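Kokum Refurbished Desktop Board and Processor Set

Sold by Stoscombe Parts. Each set has one used motherboard and one matching desktop processor, pulled from office machines and tested together before listing. Memory, cooler and power supply are sold separately. Boards ship in an antistatic bag inside a double-walled box.
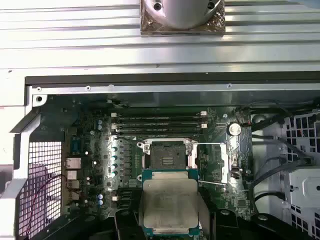

Fitting takes a few minutes if the board is already in the case. Raise both metal levers at the socket, lower the chip straight down without sliding it, then close the levers again. There are four memory slots alongside the socket – we suggest filling them after the processor is in. Used chips often have a dull metal lid with light smudges, and this has no effect on performance. Wipe the lid clean before adding thermal paste.

Thermal paste is not included. The Asora 2 g tube is enough for one processor and can be added at checkout.

Returns are accepted if the socket contacts are undamaged. Orders of 5 sets or more get trade pricing. For bulk orders or questions about fit, write to Nuria Cuesta in the parts department.

Page updated 16 October 2025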